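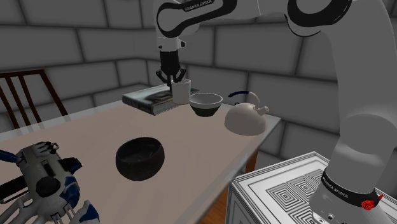 Elif Naz Dursun asked at the end of the last session why the cup task is scored on the placement and not on the grasp, given that most groups lost their time on the grasp. She wanted to know whether a run that picks the cup up cleanly and then lets it go a finger's width off target should really get the same mark as a run that never closes the gripper.

The short answer is that it does not get the same mark any more. The scoring was changed after the February trial and the new scheme is in section 3. The rest of this handout replaces the sheet given out with the first simulator exercise.

Course: Manipulation in Simulation, unit 5
Notes by Setareh Shokri, revised 2021-04-28

1. Setup

All work in this unit is done in the Tatley simulator. Use the tabletop world, not the empty world from unit 4. The arm is the Franka Emika model with the parallel gripper, mounted on the pedestal beside the table. Do not move the pedestal. Its pose is fixed in the world file and the grader reads it from there.

The arm has 7 joints. The gripper is commanded separately, by opening width and by force. Groups that send a width of zero and wait for the fingers to report zero will wait forever when there is a cup between them. Check for "stopped moving" instead, then compare the width with the known diameter of the object.

Objects are loaded with their mass and friction values from the Limis object set. You may read these values. You may not edit them. Two groups raised the friction of the cup in February and their runs were discarded.

2. The task

Pick up the white cup, carry it, and release it upright on the cover of the book at the far end of the table. The other objects are obstacles. A collision with the kettle or with either bowl ends the run.

The approach is from above, gripper vertical, fingers closing on the rim. A side grasp is allowed but leaves little clearance at the back of the table, and the planner will often return a path that swings the forearm through the kettle handle. If you want to try it, add the handle to the collision model as its own body. The default mesh is a convex hull and closes the gap under the handle, so the planner sees a larger obstacle than the contact solver does.

The book does not lie parallel to the table edge. Take the target orientation from the book frame and the target height from the top of the cover. Several groups took the height from the tabletop and drove the cup into the pages. The contact solver then pushes the two bodies apart at high speed and the log is of no use after that point.

3. Scoring

Each run is scored out of 8.

Grasp held through the lift: 2
Transport without collision: 2
Cup upright after release: 3
Cup at rest inside the target area: 1

The grasp points are now kept if the placement fails. A dropped cup loses everything after the grasp. The final state is read once all bodies have come to rest, so a cup that wobbles and settles is counted as upright.

4. Notes on release

Most failed placements in the logs come from the release. Umut Yüksel's group plotted the height of the cup base at the moment the fingers open and found that their controller stopped short of the cover on every run - the position tolerance in the motion command was larger than the gap they were trying to close. Tighten the tolerance for the last segment only. If it is tight for the whole path the arm slows down everywhere and the run times out.

Open the fingers slowly. At full speed one finger usually leaves the rim before the other and tips the cup. After opening, retreat straight up before any sideways motion.

Do not use the force reading alone to detect contact with the book. It is noisy while the arm is decelerating. Use force together with height.

5. Random seeds

The grader runs your controller on a set of seeds that you do not have. Object positions shift slightly from seed to seed. Use seed 133 for debugging, so that questions in the lab session can be reproduced on the lab machines. A controller with hard-coded cup coordinates will pass on that seed and fail on most of the others.

6. To hand in

- The controller source, one archive per group
- One log file from seed 133, complete, including failed attempts
- A page on the release phase: what was tried, what the tolerance was, and a plot of cup height against time

Leandro Huenchumán collects the archives through the Keskin upload page. File names must start with the group name. Archives that need a package outside the course install will not be graded.

Reading for unit 6: the chapter on grasp stability in the course reader, up to the section on soft contacts. Bring your logs. The first exercise reuses them.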